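allard-tips
Household cleaning advice, sorted by whether anyone showed their work

Version 3. Maintained by Roswitha Ortner. Second labeller: Elfriede Koller.

What's in it

300 cleaning tips in English, taken from 58 printed sources: parish newsletters, the backs of calendars, community cookbooks and the leaflets that used to come with vacuum cleaners. Most came from a box of papers bought at a clearing sale in Allard, which is where the name comes from. It has no other link to the town.

Each tip is one row in tips.csv. The columns are:

id: a number, no meaning
text: the tip as printed, spelling errors kept
surface: carpet, timber, glass, fabric, metal, other
claim: what the tip says will happen, in our words
evidence: none, anecdote, side-by-side, measured
source: short code, see sources.txt
notes: mostly grumbling

What the labels mean, and what they don't

"Measured" means the source gave a number and said how it was got. It does not mean the number is right. One leaflet reports that its foam lifted "nine tenths of the soil" without saying what was weighed or who weighed it, and we marked that as anecdote. Elfriede wanted it marked as none. She may have a point.

"None" doesn't mean the tip is bad. Cold water on a fresh spill is marked none in most rows, and I do it myself. Please don't use this column to train something that tells people what works. Version 1 was used that way in a student project, and the write-up called our labels "verified". We have verified nothing. We read old paper and typed it up.

Agreement

100 tips were labelled by both of us without talking. We disagreed most over anecdote versus none, and hardly ever over surface. Both sets of labels are in double.csv so you can work out whatever score you like. I have left a single agreement figure out of this file on purpose, as people copy it into tables and stop reading.

Contradictions

pairs.csv lists 116 pairs of tips that can't both be right. Salt sets a red wine stain; salt draws it out. Vinegar brightens colours; vinegar strips them. Pairs were matched by hand and there will be more we missed. Repeats across sources were kept, so don't treat how often a tip turns up as a sign it's true. Newsletters borrowed from each other all the time and seldom said so.

Carpet rows

Carpet is the largest group and the weakest. Hardly any source names the fibre, so a tip meant for wool sits beside one that may have been meant for nylon. Colour is even worse. Several tips promise the stain "will not show", and on a mixed, streaky pattern a fair few stains wouldn't have shown anyway. We count that claim as evidence: none, every time.
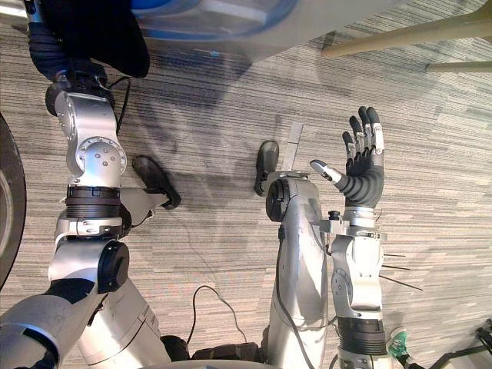
Streaky carpet in beige and grey.
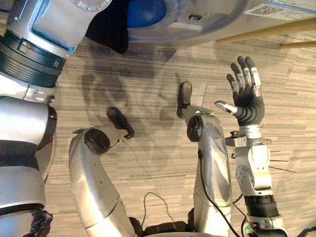 If a tip says only "rug", it goes under carpet. If it says "mat", it goes under other, unless the text makes plain that it's woven. I don't love this rule, but changing it now would break the ids in pairs.csv.

Known problems

Dates are missing for a good share of the sources, and the ones printed on the calendars tell you about the calendar.
Ammonia and bleach appear in the text. Some rows suggest mixing things that should never be mixed. Those rows have DANGER in the notes column, but I wouldn't rely on us having caught them all.
The source code "Um" is a cookbook with its cover torn off. Those two letters are all that was left of the title.
Row order follows the box. Shuffle before you split.

Fixes

Send corrections with the row id and a scan or photo of the printed page. "My grandmother always did it this way" will be filed as anecdote. The next clean-up is planned for March, and it will cover the timber rows first.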